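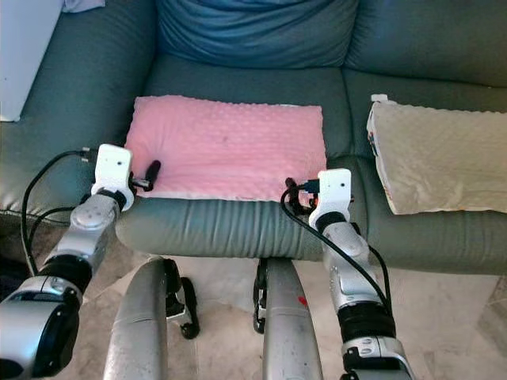

A customer wrote to say that if a machine can't beat her mum at the laundry pile, she doesn't see why she should clear a path through the lounge room for it. Fair enough, and I'm not going to try to talk her out of it! Her mum wins. Mine would too.

But the question underneath that one is the one I get most often at the counter, so I've rewritten this whole page around it. Can the thing do chores yet? Some of them, slowly, if you set it up properly and don't mind standing by. If that sounds like fun to you, or useful to your workshop, read on. If it sounds like a lot of money for a slow helper, you've saved yourself a phone call.

Serkel two-arm mobile unit
Hire and sales from Ackroyd, Trirncombe
Page updated May 2018

What it is

The Serkel is a pair of arms on a wheeled base. The arm segments are silver, the wrists are blocky white housings and the fingers are black. Each wrist has a black cable that hangs in a loop, and you do need to keep an eye on those loops near armrests and drawer handles. It rolls up to a piece of furniture or a bench, reaches out over it and works on whatever is lying there.

It rolls on wheels rather than walking, so stairs are out. So are deep rugs (I tried a shaggy one at home and spent the afternoon picking fluff out of a wheel). Smooth floors are its happy place – tile, timber, lino, sealed concrete. A door lip is usually fine if you take it straight on.

What it's like with soft stuff

Soft stuff is the hard part. People expect the opposite. They see a towel and think, well, it can't break, how tricky can it be? But a mug is the same shape every time you look at it and a towel never is. Pick up one corner and the other three go wherever they like. Put down a small blanket with bumpy minky dots on it and the fingers get a lovely grip, then you try something slippery the next day and it slides right out.

We run ours on a leather sofa, with little pads and folded cloths laid on the seat. I like a sofa as a test because it's a rotten surface. It dips and it wrinkles, and the front edge is rounded, so anything near the lip wants to go over. A flat table is much kinder. If you're hiring a Serkel for a first go, please start with a flat table! I say this to everybody and half of them head straight for the couch anyway.

The usual approach is one gripper at each end of the cloth, near the front corners. From there you can try a lift, a drag or a fold. Dragging is the most reliable of the lot. Folding in half works well on towels with a bit of body to them. Folding in half a second time is where I start making encouraging noises at it.

Chores I'd hire it out for today

Moving folded cloths from one spot to another. It's good at this, and it's good at it again an hour later, which I can't say for myself.

Straightening small towels and throws on a flat surface. Allow plenty of time. Put the kettle on.

Sorting small, stiff items into tubs. One of our workshop customers has it putting plastic caps into trays and they've renewed the hire through to August.

Holding one end of something while you work on the other. I hadn't thought of that as a chore until I tried it, and now it's my favourite use. A second pair of hands that doesn't get bored and wander off is worth having on a packing bench.

Chores I wouldn't

Fitted sheets. I can't do them either, so no hard feelings.

Anything wet. The grippers aren't sealed, and a damp cloth drags and sticks to itself in ways that confuse everybody involved.

Socks in pairs. It can pick up a sock. It can pick up another sock. Whether those socks have anything to do with each other is up to you.

Making a bed, washing dishes, anything with a hot surface or a blade. Please don't. It's in the hire agreement and I'll be cranky.

Living with the size of it

The complete unit weighs about 103 kg, so it comes on a tail-lift vehicle and it stays on the ground floor. Once it's down it rolls nicely enough with one person steering. You'll want a clear run up to the furniture and room on both sides for the elbows to swing. Measure your doorways before you book, with the door itself in place, and remember the handle sticks out. I've had one unit go home again because of a handle.

Pets should be in another room. Kids too, unless they're old enough to follow the rule about staying back from the arms. Anyone working beside it should know where the stop button is before the first cloth goes down, and we'll make you press it in front of us at handover so your hand knows the way.

It hums a bit. The neighbours won't hear it, but you'll turn the telly up.
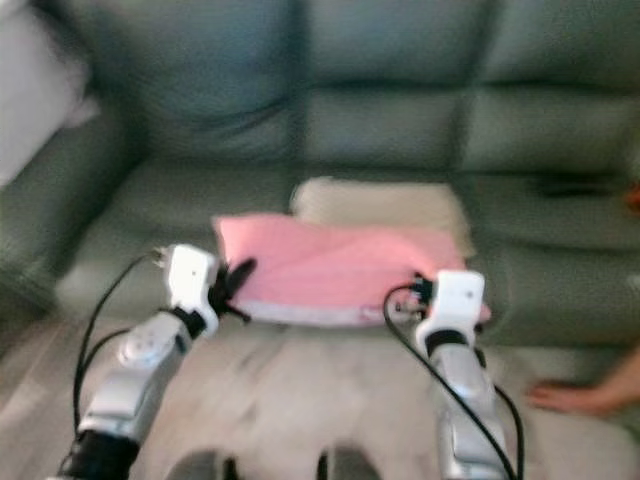 Does it need two arms for something as small as a towel?
For dragging, one will do. For a fold you want both, because with one arm the loose side bunches up and you spend longer fixing the mess than you would have spent folding.

I get asked a few other things often enough to put them down too.

You don't need to be able to write code. The hire unit can be driven by hand, meaning a person moves the controls and the arms follow, and it comes with a handful of ready-made moves you can start from a menu. If you do write code, there's an interface for that and I'll send you the notes. I'm middling at it myself, so for anything deep I pass you along to the maker.

You can change the fingers. The standard ones are fine for cloth and light plastic. Gakirholm make a softer set that I prefer on thin fabric, and they swap over with a small hex key in the time it takes to finish a biscuit. The softer ones wear faster. If you're doing rough canvas or anything with a zip, stick with the standard set, and check the tips at the end of each day for nicks.

Lighting matters more than you'd think. Strong sun from one side gives you a bright patch and a dark patch on the same cushion, and a shiny cover makes it worse. Pull the curtain across a bit. A pink cloth on a green seat is easy to tell apart, a grey cloth on a grey seat is a headache, and that goes for the person at the controls as well as the machine.

How fast is it, compared with me?

Slower. Quite a bit slower, and I'd rather you heard it from me than found out after paying. I can fold a hand towel without looking while I'm talking on the phone. The Serkel gets there with its elbows out and a lot of small corrections, and now and then it lets go of a corner and has to come back for it. Where it earns its keep is the boring stretch, the same small job over and over on the same flat bench with the same sort of item. A home is close to the worst place for that, since (bless us all) we never leave two things in the same spot twice. A workshop is a lot closer to what it likes.

So my feeling, for what it's worth, is that the shop floor gets there well before the lounge room does. I'd love to be wrong. I've got a couch full of washing at home right now and I'd happily hand it over.

Hire and what you get

Hire is $900 a week, ground-floor sites only. Delivery, setup and pick-up come to $125 within the Trirncombe delivery area, and we'll quote for anything farther out. Shorter hires are possible when the calendar is quiet, so ask.

In the box, or more truthfully on the truck: the Serkel unit with both arms fitted, charger, hand controls, standard fingers, a hex key (please send it back, we lose so many), the printed handbook and a bundle of practice cloths in different colours and weights. The Gakirholm soft fingers are an add-on and there's only one set, so book early if you want them.

Purchase is by quote. I'd strongly suggest hiring first. If you go on to buy, your first week's hire comes off the price.

Before you book, tell us

What floor you've got, and whether there's a step anywhere between the truck and the job.

The narrowest doorway.

What you want it to pick up. Photos of the real items are best, laid out the way they'd normally be lying around. Don't tidy them first! I want to see the pile.

Whether somebody will be with it the whole time. It isn't a leave-it-running-and-go-to-the-shops machine, and I won't hire it out as one.

Bookings through the Ackroyd counter or the enquiry form. If you'd like to have a go before deciding, we keep a unit set up at the showroom and you're welcome to bring your own tea towels. Clean ones, please.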